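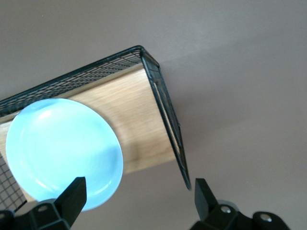 Light blue plate on the wooden board of the black wire mesh tray.

Sesness Tableware Photos: read me first

This folder contains the pictures of plates and trays which I collected for the Brusari kitchen catalog. The work started in June and it is still going on. Please read the notes before you use the files.

What is inside

The set has 1000 pictures. In 88 of them a plate is resting on a tray or a board. The other pictures show cups, bowls and cutlery.

File list

plates/ - all plates, sorted by color
trays/ - trays and boards, with or without a plate
labels.csv - one line for each picture

Columns in labels.csv

item: the main object, for example "plate"
color: one simple word, or two if one is not enough ("light blue")
support: what is under the item
material: only if it can be seen clearly, otherwise "unknown"

Notes on labeling

A tray with a wooden board and a wire side gets the material "mixed". In the first version I wrote "wood" for these, and 15 lines were wrong. They are corrected in version 2.

Shadows on the wood are not stains. Please do not mark them as damage.

Known problems

The Dufour bowls have two different names for the same gray. I did not decide yet which one to keep.

Contact

Fernanda Sequeira, Sesness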